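Enari Household Handling Project
Interim Progress Report to the Wuven Fund
March 23, 2021 | Submitted by Kosmas Petridis, Project Lead

1. Status of the work

The mug-hanging task remains the principal activity of this reporting period. In it, a single-arm robot takes up a ceramic mug from the table and places its handle over a peg of a wooden stand. The task was selected in November, at the Fund's suggestion, as a test of fine placement with fragile items. Up to the incident described in Section 2, the project had completed 253 attempts under the revised protocol.

Work was suspended for 34 days following that incident. It has since resumed under restricted conditions, and the milestone originally set for this quarter will be met late. The Fund was notified of the suspension by letter at the time. The present report provides the fuller account requested in reply.

2. Description of the fault

During a routine attempt, the arm continued to press downward after the mug handle had met the peg. The controller should have registered the contact and stopped. Motion continued until the operator pressed the emergency stop. The mug broke at the handle and one peg was cracked. No one was injured, and no person was within reach of the arm.

An internal review was opened the same afternoon. The arm was locked out, the logs were copied, and the supplier of the control software, Margaritis, was informed.

3. Findings

The review identified two causes, which acted together.

The first was a configuration error. The contact force limit had been raised to 50 newtons for an unrelated calibration exercise and was not restored afterward. The start-up checklist then in use did not require the operator to confirm this value.

The second concerned the wrist camera. The placement software estimates the position of the mug handle from the wrist view. In certain lighting, the shadow of a handle on the tabletop was taken for the handle itself, and the computed approach was displaced accordingly. The error had appeared in earlier logs but had been classed as a minor loss of accuracy. In the judgment of the review, it should have been reported as a safety matter.

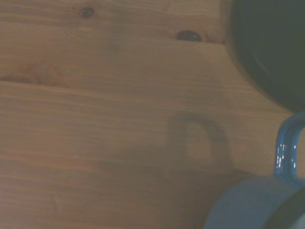

Figure 1. Wrist camera view of the tabletop, with the blue mug at right and a handle-shaped shadow on the wood.

Glare on glazed surfaces was also examined as a possible contributor. The review found no evidence that it played a part in the incident, although it does reduce the reliability of handle detection and will be treated separately.

4. Corrective measures

The force limit is now stored in a protected file and can be changed only with the written approval of the project lead. The software refuses to start if the value differs from the approved one. The start-up checklist has been rewritten and is signed by the operator at the beginning of each session.

Handle position is now checked against the fixed camera as well as the wrist camera. If the two estimates disagree beyond the permitted margin, the arm holds its position and waits for the operator.
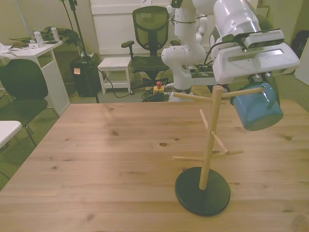
Restricted operation will continue until the new checks have been reviewed by Tratow, the outside safety assessor engaged for this purpose. Under the restriction, the arm runs at reduced speed and an operator must remain at the emergency stop throughout each attempt. Unattended operation, which had been planned for the final phase, has been withdrawn from the schedule and will not be proposed again without the assessor's agreement.

5. Effect on budget and schedule

The cost of replacement items is minor and has been met from the consumables line. The assessor's fee was not foreseen in the original budget. We request the Fund's approval to transfer the necessary amount from travel, where spending has been well below plan.

The second task, placing bowls in a rack, will begin one quarter later than stated in the grant agreement. No change to the total award is requested.

6. Matters for decision

The Fund is asked to approve the transfer described in Section 5 and to confirm the revised start of the second task. The assessor's report will be forwarded on receipt, together with the updated operating procedure.

2 comments | Share this report

Enari Household Handling Project | Contact the project office | Copyright 2021 Enari. All rights reserved. | Back to top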